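Print this page | E-mail this page
Reading time: 3 minutes

Does a shared sales dashboard save anyone any time?
Project report, second-year Information Systems
Lleucu Ellis and Khurram Lodhi

Our brief was to build a reporting tool for Dahlgren, a small wholesaler of kitchen fittings, and say whether it was worth having. We built it. On the second point we are less sure than we expected to be when we wrote the proposal in February.

Dahlgren keeps its orders in spreadsheets. Maribel Benavides, the office manager, gave us an export of 1,052 order lines, which we cleaned by hand and loaded into two hosted products, Grivberg and Plornero. Both promise a working dashboard in minutes. Grivberg took us an afternoon, most of it spent on dates it had read in the American order. Plornero read the dates correctly and then dropped every line with an empty discount field, without a warning. We only noticed when the monthly totals didn't match Maribel's.

We went on with Grivberg and made 8 charts. Looking back, that was too many. A gauge for "order health" was included mainly because the template had one, and neither of us could explain what it measured when Heriberto Villanueva asked us at the mid-term review. 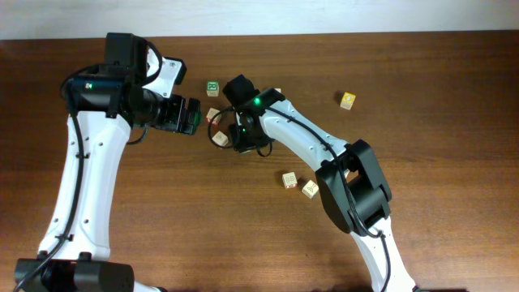

Fig. 1. Two-arm workstation with wooden blocks.

For the trial, three people at Dahlgren had the dashboard open for a fortnight and wrote down when they used it. The logs are thin. Maribel looked at the monthly totals and the late orders table. The other two went back to their spreadsheets after a few days, one of them because the page was slow on the warehouse computer. Our proposal claimed that staff would save an hour a week. Nothing in the logs supports this, and we have taken the claim out.

We also have doubts about the word "live". Grivberg refreshes when a new file is uploaded, so the figures are as recent as the last person to remember. A direct connection through Skilska would fix that, but the quote came to 700 pounds a year, and Dahlgren didn't think two useful charts were worth it. We find it hard to disagree.

Our recommendation is to keep the late orders table, put it in the existing spreadsheet and cancel the Grivberg trial before it renews. A longer test with more users might give a different answer. Ours was too short to show much either way.

Thanks to Rosaura Villanueva for checking our totals.

This site uses cookies. By continuing to browse you accept our cookie policy.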